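Lastance tariff lookup: review

Jayanthi Unnithan, 8 March 2020

Lastance is a desktop program from Cornley that tells small importers what duty they will pay and whether a trade preference applies. I used it through February for a newsletter on trade rules, mostly to check fruit and vegetables from countries with duty-free access.

You type in a product and a country and it gives the normal rate, the preferential rate and the paperwork for each. Fresh and dried goods are kept apart, which saved me a few wrong turns.

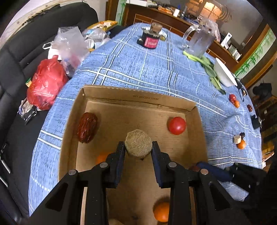
A date and a tomato in a cardboard box

Search is quick, though it prefers trade names to everyday ones. "Mandarin" brought up 2 entries with nothing to say how they differed, and I had to open both. The rules of origin are set out in plain English — better than in Hosgate, which I used before and which mostly copies the legal text.

The weak point is changes. When a country's preference is under review, Lastance shows the old rate and a small grey note. Anyone signing a contract for the autumn needs more warning than that. Gopinath Subramaniam at Cornley told me a proper alert is planned but gave no date.

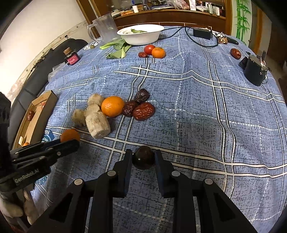 Price and verdict

A single licence costs £427 a year, and the office version is £1571. The first is fair if you import every month. For the odd shipment, ask a customs agent.

I have renewed mine, but I still check the official notices before I print a rate.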